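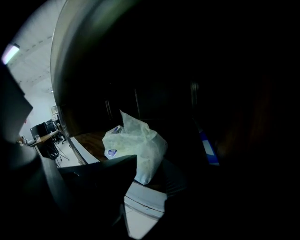
Tunari under-desk cubby, 2 months in

Posted in June by Undon | Filed under: Office Furniture, Storage

We use cookies to make this site work properly. Accept all / Manage settings

Bought this for the office because bags kept ending up on the floor. Carrier bags, lunch, somebody's gym stuff. Paid 126 quid from Vumidgate, delivery included. Came in one box, heavy, take care on the stairs.

Assembly: 12 screws, one allen key, instructions all pictures. Took me most of a lunch hour. Second shelf went in upside down, my own fault, had to start agian.

Good bits. Deep. Swallows a knotted carrier bag with loads of space left over. Brown wood shelf wipes clean, pale edge hasn't chipped so far.

Less good. DARK in there. Anything pushed to the back is gone till you feel around for it, lost a stapler for a week. Would of paid extra for a lighter inside. Also no back stop so stuff slides if you shove it.

Looked at the Choi one too. Cheaper but shallower and the door stuck in the shop.

Four stars. Would buy again, probably with a stick-on light.

2771 people read this review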